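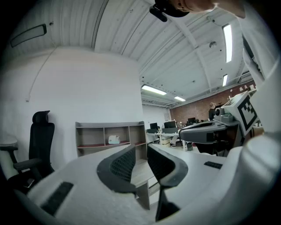
这个星期我一直在比较两种手持夹爪,今天想把结果分几条写出来。中文不是我的母语,有说得奇怪的地方请大家原谅,也请指出来。我比较的是夹爪本体、手指的形状、小相机的装法,还有定位用的标记块。图里这一种,标记块是白色的方块,斜着装在夹爪上面,灰色的小相机在它旁边,灰色的手指水平伸出去。我最早想问的问题就是:手指伸到椅背附近的时候,相机还能不能给我有用的画面?

---

**2/**

先介绍两个对象。第一种我叫它 Kemdale 型,手指比较长,比较硬。第二种是 Jiten 型,手指短一点,指尖软。名字是我们工作室里的叫法,写在盒子上的。两种都用同一个相机、同一个控制器,所以差别主要来自手指和重量。

---

**3/**

为什么选办公椅做对象?我做的题目是“在普通办公室里整理家具”。椅子是很麻烦的东西:有网面,有弯的塑料,有很细的边,而且会转。你推它一下,它不是直线走,它先转再走。桌上的方块和杯子我去年已经做得太多了,数据很漂亮,到了真的房间里没有什么用。

---

**4/**

重量。Kemdale 型比 Jiten 型重 224 克。写在纸上好像很小,拿在手里半个小时以后就不小了。我的手腕第一天没有感觉,第二天早上有感觉。如果你们打算让同事长时间采集,请先自己拿一个下午,再决定买哪一种。

---

**5/**

黑色网面对相机很不友好。网眼很细,镜头离得近的时候会出现摩尔纹,就是那种像水波一样的花纹。我试过把曝光时间变短,花纹没有消失,只是画面更暗。后来我把相机的角度向下调了 12 度,情况好了很多。代价是远处的东西看得少了,定位有时候会变得不稳。

---

**6/**

说到定位。标记块的好处是便宜、简单、坏了可以再打印一个。坏处是它怕反光。天花板上的长灯亮着的时候,标记的白色部分有时候会过曝,边缘就检测不到。我换成哑光的纸以后,丢失的次数明显少了。这个建议网上很多人写过,我当时没有认真听。

---

**7/**

一共录了 2,572 段。每一段是一个很短的动作:靠近、夹住、拉一点、放开。我没有把失败的删掉,只是另外做了标签。我觉得失败的段落很有价值,特别是夹住以后滑掉的那些。滑掉之前手指的开合量有一个小小的抖动,两种夹爪的抖动形状不一样。

---

**8/**

夹椅背的边框:Kemdale 型比较好。手指长,可以从后面绕进去,硬的指尖不变形,拉的时候力很直接。Jiten 型的软指尖会先变形,然后椅子才动,中间有一个延迟。用这种数据训练的时候,策略会学到“多等一下”,在别的物体上就显得很慢。

---

**9/**

夹弯曲的白色塑料部分:Jiten 型比较好,差距很大。硬指尖只有一条线接触,很容易滑。软指尖可以贴上去。我也给 Kemdale 型贴过一层薄橡胶,有改善,可是橡胶用了两天就开始卷边。胶水的问题还是橡胶的问题,我不确定。

---

**10/**

关于控制器,我要批评一下自己。开始的时候我用的是旧的固件,开合的数据和相机的画面之间有时间差。我以为是相机慢,查了一整天相机。最后发现是控制器每隔一段时间会把数据攒在一起发。更新以后好了。前面录的那些,我用 Nomura 脚本重新对齐了一次,对不齐的就不用。

---

**11/**

如果你也想检查时间差,有一个很笨的办法:打开录像,把手指快速合上十次,然后看画面里手指碰到的那一帧,和数据里开合量最小的那一点,差多少。不用任何设备,五分钟就可以做完。我现在每天早上做一次,做完再喝咖啡。

---

**12/**

有人在上一条下面问,为什么不直接用机械臂遥操作。我们有一台,在 Cirkier 项目里用着。它的数据很准,可是它在桌子旁边走不了。手持的夹爪我可以拿到任何房间,蹲下去,伸到椅子下面,转到后面。为了这个自由,精度差一点我可以接受。你的任务如果是插接头,请不要学我。

---

**13/**

相机的视野也值得说一句。广角镜头离物体很近的时候,边上变形很大,椅子的支柱会变成弯的。训练的时候要不要先校正?我两种都试了。校正以后人看着舒服,模型的成绩几乎一样,反而丢了边上的信息。所以我现在保留原图,只在做标定的时候校正。

---

**14/**

还有一个小的经验:采集的人应该慢慢转身。我看自己的录像,动作都太快,画面糊得很厉害,尤其是从一把椅子走到另一把椅子的时候。我在桌上贴了一张纸,写着“慢”。这个字很简单,我写得也还可以。

---

**15/**

耐用性我只能说一半。两种夹爪的开合都做了 1,000 次的测试,中间没有停。Jiten 型的软指尖表面变光滑了,摩擦变小。Kemdale 型的手指没有变化,但是有一颗固定相机的螺丝松了。我加了螺丝胶。长期的情况要到 12 月才能知道,那时候我会再写。

---

**16/**

我的选择:先用 Kemdale 型的手指做主要采集,弯曲的塑料部分换 Jiten 型的指尖。换一次大概要两分钟,要拧两颗螺丝,还要重新做一次标定。如果有人设计过快换的接口,而且换完以后相机的位置不会变,请告诉我,我很想看图纸。

---

**17/**

补充一个刚才忘记的:两种夹爪的线都从手腕旁边出来,袖子宽的衣服会勾到。我现在用一条魔术贴把线固定在小臂上,还是会勾到,只是比以前少。下一步想试从后面出线,不过要改外壳,打印一次外壳要一个晚上。

---

**18/**

数据的格式和标定的步骤我正在整理,先写英文的,再写中文的。中文那一份可能需要有人帮我看一下语法,愿意帮忙的朋友请留言。下一次我会比较两种镜头,对象还是椅子。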